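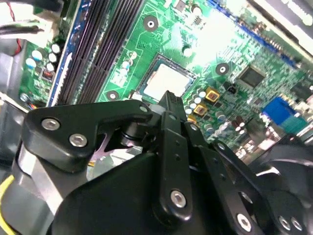

OUT AND ABOUT > Workshop visits

Folgate open evening, Lerkasgate

Quick write up, typing on the train with one bar of signal, so forgive the state of it.

Got there late. Bus dropped me at the wrong end of Lerkasgate and the door to Folgate is round the side, past the bins, no sign. Ring the lower bell. Up the stairs, first bench on the left is Curnent, the arm I came for. They had it over an old desktop with the side off, black gripper down near the processor socket, lid of the case leaning on the radiator.

Curnent is a home build that outgrew the home. Started on a kitchen table, moved into the shared workshop in February when the family wanted the table back. The idea is a bench arm that can strip old PCs for parts. Coolers, memory, cables, eventually screws. Two people on it most evenings, plus whoever wanders over with an opinion.

Money, as everyone asked. 2,000 pounds so far on the arm and the gripper. They reckon 4,000 by the time it has a proper tool changer and a base that doesn't walk across the bench. The power electronics were 495 on their own, from Smits, and that was with the trade discount. Most of the linkage they drew themselves and remade more times than they'd like. Hex screws on the fingers so you can swap a tip without taking the whole wrist apart, which I liked a lot. Mine is all glued. Never again.

Asked about the memory clips. Hard, they said. The finger has to come in at a slant and the clip wants a straight push, so the fingertips are now on version 2 and there's a tray of dead ones under the bench. The processor is worse. Lever, then frame, then a lift straight up with nowhere sensible to hold. Suction was suggested by at least three visitors while I stood there. They were very polite about it.

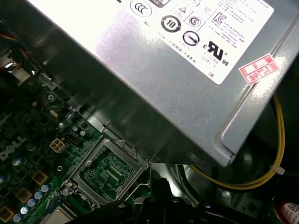

Wires are the other headache. A board stays where you left it, a loom doesn't. You plan a path round a bundle and then the bundle sags into it. Their answer at the moment is a human with cable ties before each run. Mine would be the same tbh. Someone had a go at teaching it to push wires aside first but that's parked untill the wrist stops drooping.

Also picked up, no order:

Shiny metal is a pain. Power supply casings, heatsinks. They put a bit of baking paper over the bench lamp and say it helps.

Slow is fine. They run it at a crawl with a hand on the stop button. House rule at Folgate, and a good one.

They want dead desktops, any age, drives taken out first please. Laptops no.

Tea is 50p in the tin, bring your own mug. I didnt, drank out of a measuring jug.

Had a quick look at the lathe room and the loom upstairs but my train was calling. Next open evening isn't fixed, keep an eye on the noticeboard by the lower bell. I'm taking my gripper along next time to get the tips looked at, glue and all.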